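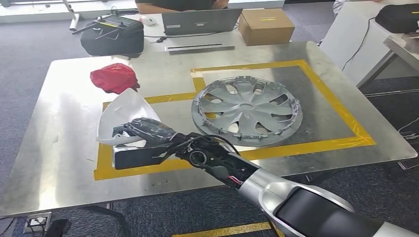 The gripper with its sheet of plastic, and a wheel cover on the steel table.

Plastic sheeting, straps and other awkward things: can a machine do it yet?

I get asked this more than anything else now, usually by people with a garage full of packing they'd love somebody else to deal with (I'm one of them!). So I'll go through the chores as I see them, with my own way of doing each one, because for most of them you'll still want your own two hands.

Thin plastic sheet. Terribly hard for a machine, and no picnic for us. It changes shape every time you touch it, and a camera has trouble with anything you can see through. A robot can pinch a sheet and lift it, but folding it flat is another matter. My way is to lay it on a cool, clean table, stroke it from the middle outwards with a dry tea towel, then fold it in half until it's the width of your hand. Manaia Sheehan, my neighbour, rolls hers round a cardboard tube, and I must admit hers looks better.

Wheel covers. Much more hopeful, as they're stiff and keep their shape. Picking one up off a marked spot on a bench is the sort of job machines are getting rather good at. Pressing it back on the wheel is where I'd still step in - line up the valve hole first, then push gently all the way round with your palms. Never thump the middle. I cracked one of mine that way last November and was cross about it until teatime.

Straps. Almost as bad as the sheeting, I'm afraid, because a strap left loose will find its way round everything else on the bench. Roll each one up from the buckle end and pop a rubber band on it before you start the next job. 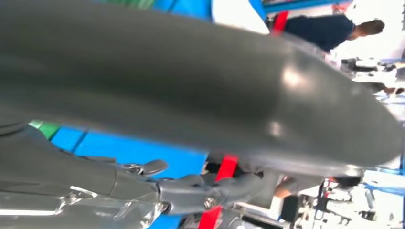

A close look past the finger, with red strap and crinkled clear plastic.

Wiping down. A flat steel top with nothing on it is fair game for a machine. Mine always has 3 jam jars of screws on it, so I do it myself on a Saturday with warm water and a drop of washing-up liquid, and dry it straight away so it doesn't streak.

If you do fancy marking out your own bench, coloured tape is a lovely cheap trick for people as well. One box for things to do, another for things done, and peel it off slowly with a hairdryer when you want a change.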